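How to Fit a Draft Seal Under an Interior Door

03/12/2018, written by Botond Vass

In our old flat in Galldale the cold air came under the bedroom door all winter. I tried a rolled towel first, and it works, but each time you open the door you must kick it away and then put it back. After two winters of this I bought a brush seal and fitted it myself. It took me one afternoon, and most of that afternoon was measuring, and then measuring again. Since then I did the same work on four other doors for friends, so I think I can explain it well enough.

What you need

A brush seal strip with an aluminum holder, a little longer than your door is wide
Tape measure and pencil
Small hacksaw with a fine blade
Metal file or rough sandpaper
Drill with a thin bit
Screwdriver
Masking tape
A few pieces of cardboard

Step 1. Measure the gap

Close the door. Measure from the floor to the bottom of the door in three places: at the hinge side, in the middle and at the handle side. In old houses these three numbers are almost never the same. Write down the biggest one and the smallest one. The brush must be long enough for the biggest gap, but in the smallest place it should only bend a little. If it bends too much, the door will be heavy to move and the hairs will become flat after some months.

Now open the door slowly all the way and look at the gap while it moves. My bedroom floor goes up near the wall and I did not know this before. If your floor does the same, choose a softer brush.

Step 2. Mark and cut the strip

Measure the width of the door on the side where the strip will go. For most doors this is the side you see when you stand inside the room and the door opens toward you. Do not measure the frame, measure the door. Take away 2 mm from this number, so the strip does not rub on the frame.

Before cutting, pull the brush a small distance out of the aluminum holder. Cut the holder first, with masking tape around the place of the cut. The tape keeps the saw from sliding and scratching the surface. File the cut end smooth, because fresh aluminum is sharp. Then push the brush back and cut it with strong scissors or wire cutters. Pinch the end of the holder a little with pliers and the brush will not come out later.

Step 3. Hold it in position

Put two or three pieces of cardboard on the floor under the closed door. Stand the strip on the cardboard, against the door, and press it down until the hairs just begin to bend. Fix it with masking tape at both ends. Take away the cardboard and open and close the door some ten times. Listen to the sound. A soft brushing is good. If you hear scraping, the metal is touching something and the strip must go higher.

My friend Chalerm Onsri did not do this test and went directly to the screws. He had to fill four holes and paint them.

Step 4. Drill and screw

The holes in the holder are usually long and not round. This is useful, you can still move the strip up or down after the screws are in. Put your pencil mark in the middle of each long hole. Drill thin holes, less deep than the screws. If your door is hollow, stay close to the bottom edge, where there is normally a solid piece of wood inside.

Put in the screws by hand and leave them a little loose. Close the door, correct the height, and tighten them from the middle to the ends.

Step 5. Check for air

On a windy evening, hold a thin strip of tissue paper near the floor on the warm side. If it still moves at one corner, loosen the nearest screw and lower that end by a millimeter.

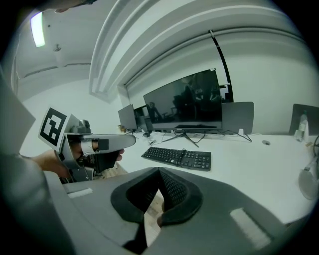

Wait a few days before you change anything more. The hairs need this time to take their shape, and a door which feels heavy on the first day is often fine by the end of the week. After that, the only care is to run the vacuum cleaner along the brush once in a while, with the narrow nozzle. If there is a gas heater or a stove in the room, ask a specialist before you close any gap, as such rooms need fresh air.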